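4.2 Wrist-view rendering and grasp-state estimation

Training the grasp-state estimator calls for many views in which the fingers, the part and the background compete for the same pixels. We generate them in Lanska, our simulation layer, which places a part at the gripper and drops the arm into a furnished room drawn from the Sturnau asset set. Room layout, surface textures, lighting and wrist roll are sampled anew for every episode. The full training set holds 2000 episodes, and 756 more are kept for testing, in rooms that share no layout with the training ones.

Wrist roll deserves a special word. In our first version we kept the camera near upright, and the estimator quietly learned that long straight edges are either level or plumb. As soon as the arm reached sideways, its part masks leaked into whatever furniture stood behind. Sampling the full range of roll removed that shortcut, and we were delighted by how much cleaner the masks became – even on plain white surfaces, where we had expected the most trouble.

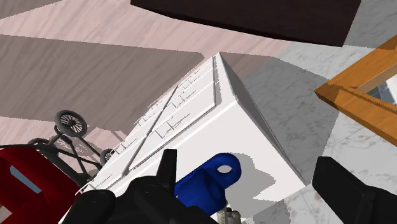 Figure 3. Simulated wrist view at a steep roll angle. A blue part with a pierced tab lies between the black gripper fingers, in front of a white cabinet.

Views like the one in Figure 3 are our favorite kind of training input. The left finger hides much of the part's body, so the estimator has to work from the tab, the hole and the little that remains of the outline. The hole is especially helpful: background shows through it, and a mask that fills it in is penalized by a separate boundary term. Soft shadows next to the part are labeled as background, which teaches the network to ignore them.

The estimator outputs a part mask, a contact score for each finger and an in-hand pose. The planner reads all three. If either contact score falls below its threshold, motion pauses and the pose is estimated again from a slightly different wrist angle. We found this simple loop a pleasure to work with – it needs no change to the low-level controller, and every replan can be traced to one logged score.

Thresholds were tuned on 700 of the training episodes and then frozen. The next section compares the full system with two reduced versions, one without roll sampling and one without the boundary term.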